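Why do we sort stuff?

By Ozan Bayram
July 13, 2023

Sorting. You do it all the time and don't even notice. Socks with socks. Forks with forks. Red candies first, green ones last (or is that just me).

So what is it? Sorting means putting things into groups by something they share. Could be color. Size. Shape. What it's made of. What it's for.

Why bother?

Say you have 976 building bricks in one big bag and you need the tiny yellow one. Good luck! Now say they're in 20 tubs, one color each. Way faster — you only look in one tub.

Libraries do it. Grocery stores too. Your body even does it, your kidneys pick out the stuff you don't need and send it off as pee. Yep.

One thing, lots of groups

Tricky part. A lemon can go with yellow things. Or with fruit. Or with sour things. All of those are right, you just have to pick your rule first and stick to it. Scientists call this classifying. They sort animals by things like fur, feathers and backbones. A bat flies but it isn't a bird — it has fur and feeds it's babies milk, so it goes with the mammals.

Mixed-up toys are good for practice. Spiky, smooth, squishy, hard, what else?

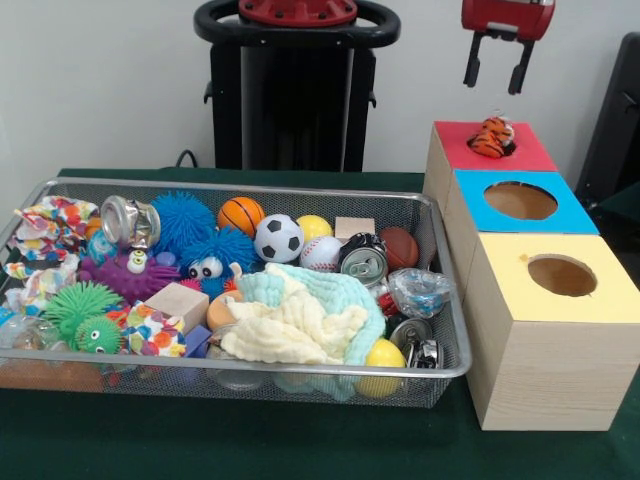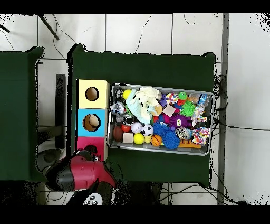

Lots of toys packed together, plus three boxes with round holes. What rule would you start with?

Try it at home

Get 20 small things from around the house. Ask first!

Pick a rule. Don't tell anyone.

Make two piles.

Get someone to guess your rule. If they can't, give them a clue, like "it's about how they feel".

Mix it all up and go again with a new rule. My cousins in Truridska got to 49 rules in one rainy weekend, but they were allowed silly ones (things a goat would eat, things that roll of the table).

Words to know

Group: things that belong together.

Rule: how you decide what goes where.

Classify: sort into groups, the science word for it.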